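Xaba wooden chopsticks, plain set: a review after a few months of daily use

I have been putting off writing this one, mostly out of embarrassment at how long a person can go on about chopsticks.
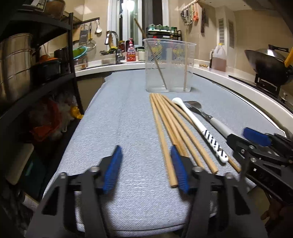 We eat with them four or five nights out of seven in our house, and have done for years, mostly with a jumble of odd ones that came home from holidays, takeaways and my sister's old flat. No two were the same length. You would reach for a pair and get one tapered and one not, and one of them always had a chewed end. So in July, when I was in the big kitchen shop in Dernorstead looking for a sieve, I picked up a set of the Xaba ones instead and came home without the sieve (I still haven't got a sieve).

They are as plain as can be. Light brown wood, no lacquer to speak of, no painted flowers, squared off at the top where your hand goes and rounding off as you go down towards the food. I like that square end more than I expected to. Our kitchen table is a long one and not perfectly level, and the old round ones used to set off on little journeys towards the floor the moment you put them down. The Xaba ones stay where they're put, more or less, especially on a cloth with a bit of texture to it.

In the hand they are light. If you are used to the heavy metal sort you may find them almost too light to begin with, and my husband grumbled for the first week that it was like eating with knitting needles. He has stopped grumbling now. The grip is very good indeed. I would say that is the best thing about them. Noodles are no trouble, and neither are slippery things like mushrooms or the last cubes of tofu in a soup, which used to go round and round the bowl until somebody gave up and fetched a spoon. The wood has a slight drag to it that a shiny finish takes away.

Now to the grumbles, and I do have a few.

The first is the smell. When you open the packet there is quite a strong woody smell, pleasant enough if you like sheds, but I didn't want it in my rice. I washed them in warm soapy water, dried them, rubbed in a tiny drop of cooking oil and left them out on a tea towel overnight. After that I did the same again the next evening, and it was gone. The leaflet mentions washing before first use but says nothing at all about oil, so take that as my advice and not theirs.

The second is that they really do need washing by hand. I know, I know, everyone says this about wooden things and everyone ignores it, and I ignored it too. Two of mine went through the dishwasher by mistake after a birthday supper and came out feeling furry. A gentle rub with very fine sandpaper and some more oil put them right, but they have never been quite as smooth as their brothers and sisters, and I always seem to be the one who ends up with them.

The third is colour. Wood takes up whatever you feed it. Anything with turmeric will leave its mark if you let them sit, and soy sauce darkens the tips over time. I rather like it, as it makes them look as though they belong to somebody, but if you want them all to match for guests you will need to be quick about rinsing.

I should say a word about storage as well, because there is nothing in the box for keeping them in and it does make a difference. I tried the cutlery drawer first and they slid underneath everything, and I was forever fishing about at the back. Standing them up in a clear tub suits us much better. You can see what you've got, the air gets round them, and the children can help themselves when they lay the table. Do let them dry flat first, though. I made the mistake of standing them up straight from the sink and found a puddle at the bottom the next morning.

As for how they compare, I have also tried the Rovo ones, which a friend swears by. Those are handsome and nicely finished with a coloured band near the top, and they feel more of an occasion. They are slippery, though, and I dropped more dumplings in one evening with those than I have all summer with these. There is a market stall in Kandby that sells a very similar plain sort loose, and if you live over that way it might be worth a look before buying a packet. I found those a bit rougher along the edges.

Would I buy them again? Yes, and I have done, as a present for my niece, who was moving into her first place and had one fork. I gave them 44 out of a possible 50 on the silly scoring sheet I keep on the fridge, losing a few marks for the smell and the rest for the furry business, even if that one was my own fault.

One last thing for anybody buying for small hands: they are full length, and there isn't a shorter size in the shop that I could find. My youngest holds hers halfway down and manages beautifully with everything except peas, for which she is allowed a spoon.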